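Zwischenbericht, Projektwerkstatt Verpackung und Alltag, 4. Semester

3. Bestandsaufnahme auf dem Schminktisch

Nach der Literaturphase, über die wir den Mantel des Schweigens breiten, ging es im Oktober endlich an die Gegenstände. Unser Thema war der Kosmetikbehälter aus Kunststoff und die Frage, warum man ihn behält, wenn nichts mehr drin ist. Lachlan Jardine hatte in seiner WG gesammelt und kam mit einer Tüte, die beim Abstellen beunruhigend klapperte. Inhalt laut Liste: 24 Dosen, Tiegel und Puderbehälter, davon ein erheblicher Teil ohne Deckel. Die Deckel lagen in einer zweiten Tüte. Sie passten selten.

Das Sortieren haben wir uns leichter vorgestellt. Nach Farbe geht es schnell, führt aber zu nichts, denn Rosa ist in dieser Warengruppe keine Eigenschaft, Rosa ist der Normalzustand. Wir unterschieden eine Weile zwischen Lachs, Altrosa und »Zahnarztpraxis« und haben die dritte Kategorie auf Wunsch der Betreuung wieder gestrichen.
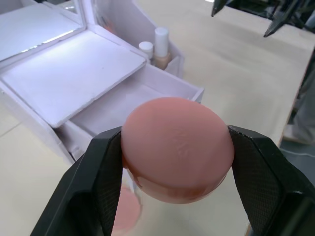 Brauchbarer war die Form. Gewölbte Deckel lassen sich schlecht stapeln, liegen dafür gut in der Hand und rollen mit Vorliebe unter den Heizkörper. Flache stapeln sich ordentlich und sehen nach Büromaterial aus. In der Befragung (Fragebogen »Windcombe«, benannt nach dem Drucker, der ihn zweimal gefressen hat) wurde die gewölbte Form deutlich lieber angefasst. Begründungen gab es kaum, einmal stand da nur »Kieselstein«.

Eine eigene Spalte bekamen Prägungen im Kunststoff. Ton in Ton erhabene Schrift wirkt edel und ist bei normalem Zimmerlicht oft nicht zu entziffern. Wir haben mit der Schreibtischlampe von der Seite geleuchtet, was bei vier Stücken half und bei den übrigen die Stimmung verbesserte.

Offen ist noch die Gewichtsmessung. Die Küchenwaage zeigte für die ganze Sammlung 411 Gramm an und beim zweiten Versuch gar nichts mehr. Neue Batterien sind beantragt. Bis dahin bleiben die Behälter im Regal neben dem Waschbecken, Deckel und Unterteile bitte nicht wieder trennen.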